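Bread, board and tray: the slicing table at Allham

The gallery covers one corner of the food preparation room at Allham, where the bread table is laid out. The table itself is white and built up from panels, so it has seams, and crumbs find them. The brown covering on top was brought in for that reason and has stayed. Captions deal with the tableware, the bread and the layout. Anything to do with ovens is on the separate Allham kitchen page.

The layout has three fixed items: a cutting board, a round plate and a cream tray. The board is for cutting, the plate is for stacking and the tray is for whatever leaves the table. The positions were settled in March after a short trial of two arrangements. The one kept has the board to one side, handle outwards, with the plate and the tray next to each other. 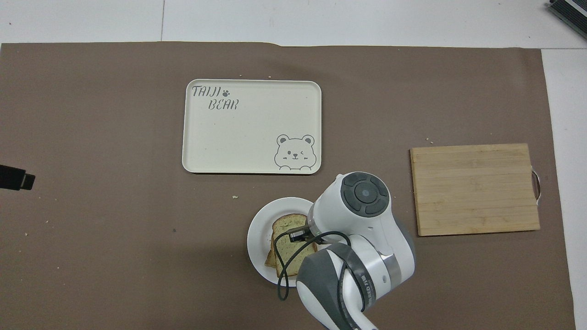 Cutting board. Bamboo, rectangular, light tan, with the strips visible across the face. The metal loop on the short side is for hanging. It should point away from the plate, so that the board can be lifted off the covering without dragging a sleeve over the bread. Oil the board when the face starts to look chalky. Do not leave it standing in the sink.

Tray. Cream, rounded corners, slight rim. The lettering reads TAIJI BEAR, with a small paw print beside the first word, and there is a bear's face in the opposite corner with one eye closed. The rim is low, which is fine for slices and poor for rolls. Our other trays came from Wumano and are deeper, but they take up too much of the table when the board is out.

Plate. Round, white, plain. Any plate of this shape will do provided the middle is flat. A plate with a domed middle makes the upper slice slide, and the stack then has to be rebuilt before it can be moved.

Bread. Sliced, with a brown crust. The recipe used for this table is the Bautista herb loaf, baked in a tin and left in it for six minutes before turning out. Slices are stacked two high. A third slice makes the pile unsteady and hides the edge of the bottom one, which is the edge you want to get hold of when the pile is separated. A small offset between the slices is left in on purpose.

Crumb. The loaf is open enough to shed a little wherever it is set down. Crumbs on the covering are left until the end of the session and then tipped off in one go. Wiping between slices spreads them towards the seams.

Covering. Brown, matt, large enough to take all three items with a margin. It creases if folded, so it is stored rolled, on the top shelf of the Fledent unit. Lay it with the longer run of white table left clear at the side where people stand to pass things across. The edges do not need to be square to the table. Flatten it by hand from the middle outwards before anything is put down. 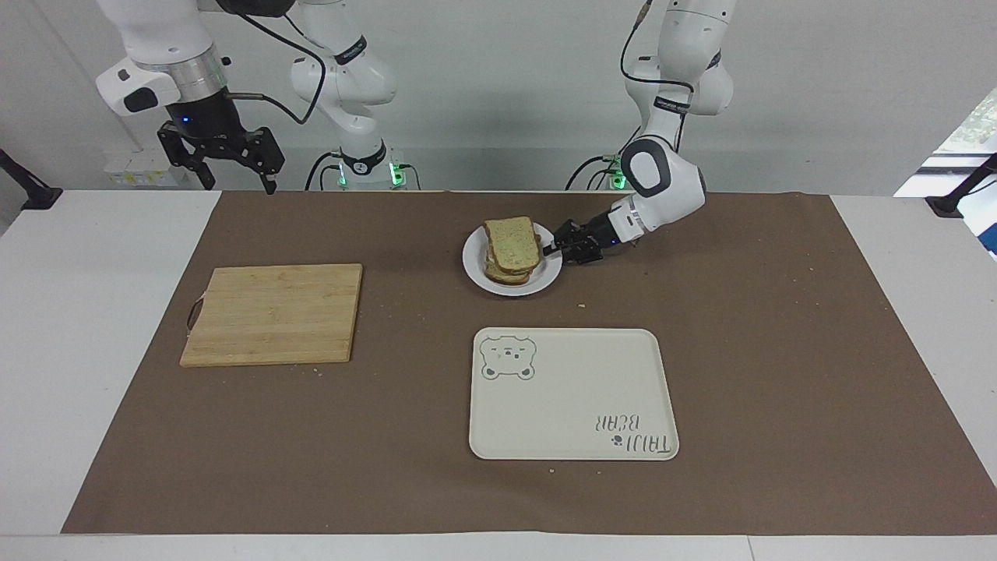

Spacing. Leave about 6 cm between the plate and the tray. Less than that and the rim of one ends up resting on the other when either is shifted. The board can sit further off, as it is only visited with a whole loaf or a single slice.

Orientation of the tray. It makes no difference to the work which way up the bear is. For photographs in the Allham catalogue the lettering is turned to face the reader, and that is the only time it is checked.

Clearing. Order of removal is bread, plate, tray, board, covering. The covering goes last and is carried level to the bin. The table is then wiped along the seams with a damp cloth and once across them with a dry one.

Replacement notes. The board is resurfaced with fine paper when knife marks catch a fingernail. The tray is washed by hand in warm water, as the print on the previous one faded after a period in the machine. Plates are taken from the general stock and go back to it.

Related galleries: Allham kitchen, ovens and tins. Fledent shelving, fitted. Bautista loaf, shaping and proving.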